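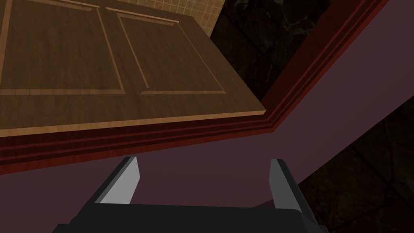 My contract with Plonau ran out in April, and I'd promised myself I wouldn't buy another phone till the old one died. Well, it died! I was in the kitchen at the time, staring at a cupboard door, the sort with two sunken panels and a thin pale strip running round each one, and the screen just went grey in my hand. So off I went to the Penry shop with my cousin Osian, who thinks he knows phones.

The lad behind the counter had a badge saying Sylvain Mallet and a voice like a bedtime story. He put the new Nurville in my palm and let me hold it. 669 pounds, he murmured, or 34 a month with Clilau if I fancied changing network (I didn't, I only wanted to ring my mam).

"Ask him about the signal," said Osian.

"You ask him."
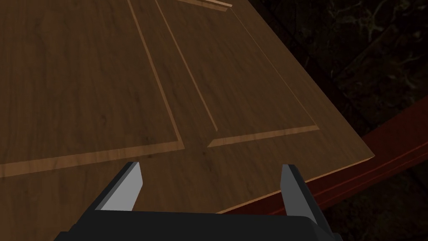
Would it work up at our end of the valley?

Only by the bus shelter, Sylvain said, unless I got the little booster box that plugs in by the router, and they'd sold the last of those to Caradog Wynne that morning.

Now, Caradog lives next door to me. The wall between us is so thin I can hear him butter toast. I looked at Osian and Osian looked at me, and I signed for two years on the spot.

That evening I sat on the stairs, up against Caradog's side, and watched the bars come up one after another. Lovely! I rang Mam. I rang Myung-ja from work, who thought somebody must have died. I was on for over 17 minutes with Eifion Jenkins about his hip, and I don't even like Eifion. Then there was a knock on the wall, three slow ones, right behind my head.

"Tell him to try swimming," said Caradog.

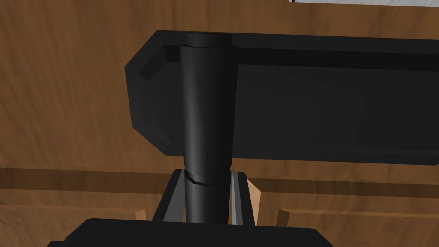 The Second Evening

I took him round a cake. He had the booster on the windowsill with a tea towel over it, like a budgie, and he'd already got two mugs out.

"Same time tonight?" he said. "Only I want to hear how your mam got on at the dentist."

So I rang her from his settee, with the speaker on, and he cut the cake.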